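Reading the whole Bible aloud as a group - has anyone done it?

Forum: Prayer, Study and Devotion

saltmarsh_jen
Posted 10/5/19
Hi all! Our little church at Nulham has just started reading the whole Bible out loud together, Genesis to Revelation, and I'm so excited about it I had to come and tell someone. We meet two mornings and one evening a week in the side room, whoever turns up takes a chapter, and we keep going until the kettle boils over or somebody loses their voice. Rasa Kairys, our minister, got the idea from a parish at Kelgate where they took 68 weeks to get through.

We're up to Exodus 13 and I'm already hearing things I've skimmed past my whole life. The bit where Pharaoh finally lets them go and God takes them the long way round, "lest peradventure the people repent when they see war". He knew they'd bolt! I've read that chapter so many times and never noticed the kindness in it.

So, has anyone done this? Any tips for Leviticus? And do you stop to talk or just read?

plainsong
We did it over two winters and I'd do it again tomorrow. Just read. If you stop to talk you will still be in Judges when the grandkids graduate. We had a notebook on the chair by the door where people wrote down questions, and once a month we had soup and went through them.

Leviticus is better out loud than on the page, I promise. It has a rhythm to it. Get your best reader on chapter 16, and don't apologise for it beforehand.

Ebuka Briggs
I'm going to be the grump here. I love Scripture and I love hearing it read, but I don't see the point of marching through the lists in Numbers so you can say you finished. The Ethiopian official in Acts 8 was reading out loud in his chariot and Philip asked him, "Understandest thou what thou readest?" He said how can I, except some man should guide me. Reading without any teaching seems to me like leaving people in the chariot.

saltmarsh_jen
Ebuka, that's a fair point and I've been chewing on it since breakfast. But most of our group also come to the Sunday sermon and a good few are in home groups, so they do get taught. What they'd never had was the whole sweep of it. One lady has been in church since she was a girl and had never heard the end of Joseph's story read aloud - she cried when he forgave his brothers, and so did I!
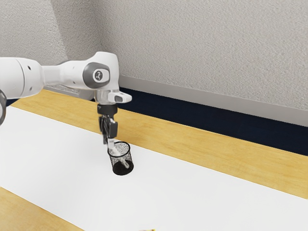 Robotic arm and black wire-mesh cup (computer render)

plainsong
Lovely about Joseph. Ours was Ruth. You could have heard a pin drop.

Ebuka, Nehemiah 8 has both. Ezra reads from morning until midday, and the Levites give the sense. I'd say there's room for a long stretch of each.

Ebuka Briggs
Nehemiah 8 is my text, thank you very much! "So they read in the book in the law of God distinctly, and gave the sense, and caused them to understand the reading." Same gathering, same day. I'm not saying don't do it. I'm saying take ten minutes at the end and let someone who has prepared say a few words. Otherwise the person who walked in off the street during Ezekiel is going to walk straight back out.

tamarack68
We had exactly that person. He came in halfway through Ezekiel 37, the dry bones, sat at the back with his coat on and came every time after that. Nobody had explained a thing to him. He told me months later he'd felt like one of the bones.

Practical stuff from us: large print copies, all the same translation, or you get half the room muttering that theirs says something different. Let people pass without making a fuss. We had a fellow who couldn't read well and he did the Psalms that repeat a line, with everyone else taking the verse. Psalm 136 was his favourite and he belted it out.

saltmarsh_jen
Oh tamarack68, that has made my whole week. I'm stealing the Psalm 136 idea, and the notebook and soup too.

Which translation did you settle on? Rasa likes an older one for the sound of it but our teenagers get tangled in the thees and thous.

tamarack68
A modern one for nearly everything, and the old one for the Psalms. There was some grumbling over the 23rd until we agreed on that.

Ebuka Briggs
King James throughout and let the teenagers stretch themselves. Mine did. They still say "verily" at the dinner table to annoy me.

plainsong
I disagree on that one, Ebuka, at least with a mixed group. If you want them to understand, as you were saying earlier, use the words they speak at home.

Ebuka Briggs
Hoist with my own petard. All right. But keep the Psalms.

saltmarsh_jen
Psalms are safe! I had a word with Rasa tonight and we're going to try the ten minutes at the end for the month of October, then see how people find it. She's down to speak first, on the Red Sea. I've got the song of Moses to read and I've been practising it on the dog.

tamarack68
Slow down at "The Lord is my strength and song". Everyone rushes it.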